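Towel bench, Saturday, May

Started 9:20. Yichen on the arms, me on notes. Ruoxi in after lunch.

Question for this round is the one Roald keeps asking: can we tell the Tarodmont people that the cell folds laundry, yes or no. My answer today is still no. It folds a cloth that has already been laid flat. Laundry comes in a heap.

Split the job into stages again and went through them separately.

Picking from the bin. Poor. The arm goes for the highest point of the pile, which is fine until two cloths are tangled, and then it brings up both. Yichen wants a shake before the second arm comes in. I'd try a lower lift first and look at the weight on the wrist. Not settled.

Finding the corners. Better since Elibariki retrained on the Flolon set. Plain colors are good. It still takes a fold for a hem when the fold is thick and straight. Ruoxi has a list of the bad ones, saved under Killix/corners.

Lift and lay down. This is the part I would show somebody. Both tips hold the top edge, the arms come down together and the cloth goes over on itself. Speed is set low. At 90 percent the bottom swings and lands crooked, so leave it where it is until the new controller is in.
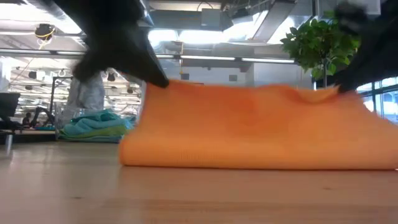 Left to do on this stage: the release. The tips open at the same moment but the left one drags the fabric a little as it backs out. Nektarios says he had the same trouble at Peng with pillowcases and got rid of it by backing out along the edge instead of straight up. Will try that Monday with the old pads, then the new ones, so we don't change 2 things at once.

Stacking. Not tried.

A person does the whole job without looking. I timed myself for comparison and then stopped, it wasn't useful. The hotel laundry Roald has in mind won't care about seconds per towel if the thing can run all night, but they will care if someone has to stand there untangling.

To do:
- lower lift test, bin stage (Yichen)
- fold/hem mistakes to Elibariki
- order 2 spare fingertips
- ask Roald what "folds laundry" means in the contract

Arms parked and powered down 4:40.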